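Mollevora Cleaning Automation Project
Progress report to the Levitdale Workplace Fund, second period
Prepared by Miroslava Vasylenko, project lead, Fletley Facilities Services

Summary

The grant supports the move of part of our washroom and room cleaning to robots, and the retraining of the cleaners whose jobs will change as a result. In this period we finished the task list, trained the first group of staff on the hand-held grippers, and began recording. No robot has gone into a client building yet, and none will before the staff agreement is signed.

Spending is in line with the budget except for staff hours, explained below.

Work completed

The task list now has 39 entries. Each one is a job our cleaners do on a normal shift, written in the order they do it. The first draft was written by supervisors and left out a good deal. Cleaners at the Shevchuk site went through it in March and added the small steps, such as moving personal items off a counter before wiping and putting them back in the same place.

Recording is done in a furnished practice space with a table of supplies and a vanity to work at. Staff do the tasks themselves with a gripper in each hand, and the recordings go to our software supplier for training.

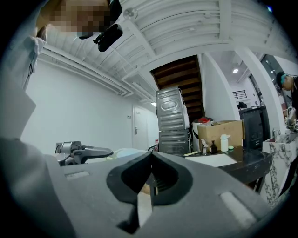
Effects on staff

Two cleaners have moved from evening shifts to daytime recording. Both kept their evening rate, which was a condition of the grant. They report that the work is easier on the back and knees but harder on the wrists and forearms. We have shortened recording blocks to 40 minutes and will review this with the occupational health nurse.

Evening shifts at Shevchuk have been short as a result. We covered the gap with overtime for the first weeks and then with a temporary hire. This is the reason staff hours are over budget.

The new job title is still not settled. Payroll has the two cleaners listed as trainers, and the union would like that wording in the contract along with a pay step. We expect an answer from our head office before the next report.

Recording at the vanity

We have recorded 199 usable runs so far. Vanity work takes up more of the schedule than planned. A sink area has many small things on it, such as a soap dish or a cup, and staff have to work close to them with the gripper fingers. Runs are rejected when the markers on the grippers are blocked from view for too long, and new staff lose more runs this way than experienced ones.

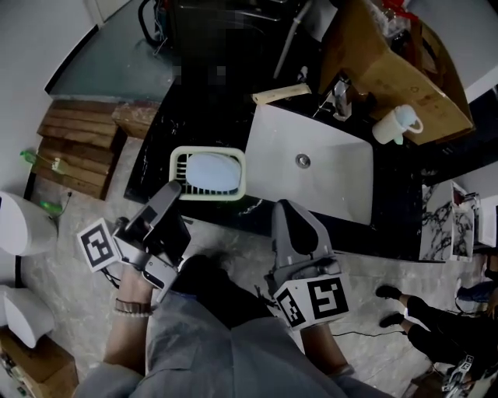 Zoryana asked us to put on record that she can clean a sink in far less time by hand, and that the recordings should not be used to set anyone's pace. She would also like cleaners to see the finished robot at work before the shift plan is decided, and to have a say on which rooms it gets. Management has accepted the first point in writing. The second is on the agenda for the next staff meeting.

Problems and changes

The grippers come in one size. Staff with smaller hands tire sooner, and we have asked the supplier for a narrower handle. No delivery date has been given.

Floor tasks have been moved to the next period so that the vanity tasks can be finished first. This does not change the end date.

Next period

Complete the vanity recordings and start on floors.
Train a second group of cleaners, chosen from those who put their names down.
Sign the staff agreement, including job title and pay step.
Submit the revised staff hours budget for your approval.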